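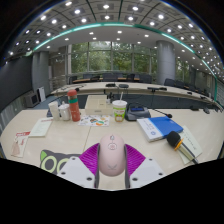
Page last changed: 1/6/20

Mouse mats on a shared table: notes from the meeting room

I have worked from the big meeting table at Gilside since November, when the desks on our side were given over to storage. It is a pale wood-grain table with a rounded edge, made in sections, and it was built for people to sit round with paper. It was not built for pointing devices. These notes are for anyone else trying to use one like it as a desk.

The first problem is the seam. Where two sections of the top meet there is a thin dark line running from the far side to the near edge. On mine the step between the sections is too small to see but easily felt with a fingernail. A mouse crossing it catches at the front foot, and the pointer jumps. I logged this over three afternoons: 263 crossings, 141 with a visible jump. Wiping the seam made no difference to the rate.

The second problem is the surface. The printed grain has long stretches with very little contrast in them, and an optical sensor needs something to look at. My pink mouse tracks well enough across the grain and badly along it. The old Scanlon mouse I keep as a spare did the same, which points to the table as the cause.

A mat deals with both, provided it sits wholly to one side of the seam. The one here is dark grey and shaped like a cat's face, with green ears and large round eyes. I would have bought a plain rectangle, but it was in the cupboard. Some remarks on it:

The ears are of no use for tracking. Keep the mouse on the face.

The eye rims are printed in a much lighter colour than the rest. I expected a jump at the rims and measured none.

The mat lies flat and has not curled at the edges, which the Oken one did within a month.

Position matters more than I had assumed. With the mat just left of the seam, my right hand stays clear of the join and there is still space on the left for a magazine and a notebook.

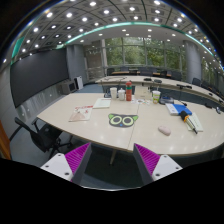 The table from the near side, mat to the left of the seam.

The rest of the table is less well organised. Cups, the red bottle and the beige container go along the far side, out of reach of an elbow. The sticker sheets lie across the seam, where they do no harm – paper does not mind a step. The patterned cup with the straw is further right than I would like, given the book in front of it, and I now move any drink back to the far side before starting work.

I repeated the count with the mat in place. Out of 266 strokes of normal length, 3 ran off the edge of the mat and none reached the seam. All 3 were on the left, over an ear.

Still to do: try the same mat on the narrower table at Hallthorpe, which has no seam but a glossier top. I also want to find out whether the sections at Gilside can be pulled tighter from underneath. There is a slim leg close to the join at the near edge, and I have not yet looked at how the top is fixed to it.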